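Artificial Flower Arrangements: Frequently Asked Questions
21 July 2019
By Seren Gape

Which stems does the Gwilliam floral room supply?
Red roses and pale blue hydrangeas are available throughout the year. Other colors may be requested until the end of September.

How should stems be laid out before arranging?
Place them flat on a clear section of a table, blooms all facing the same way. Lift each one by the upper stem, below the bloom, and open the leaves before placing it. 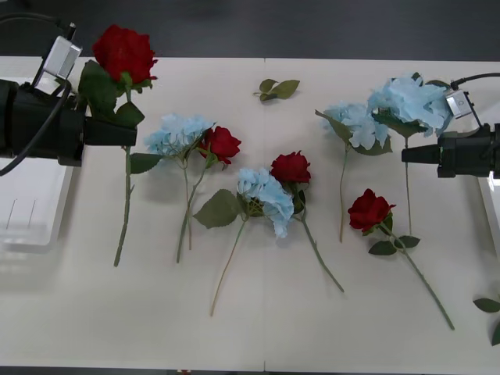

Sioned Pumphrey writes that she places the hydrangeas first and fits the roses into the gaps, and asks whether this is acceptable. It is. Either order may be followed.

May stems be shortened?
Yes. Please keep offcuts longer than 20 cm and return them to the Jirnlow cabinet.

How are the flowers cleaned?
Dust them with a soft, dry brush. Do not soak the petals.

Last updated by the Gwilliam floral room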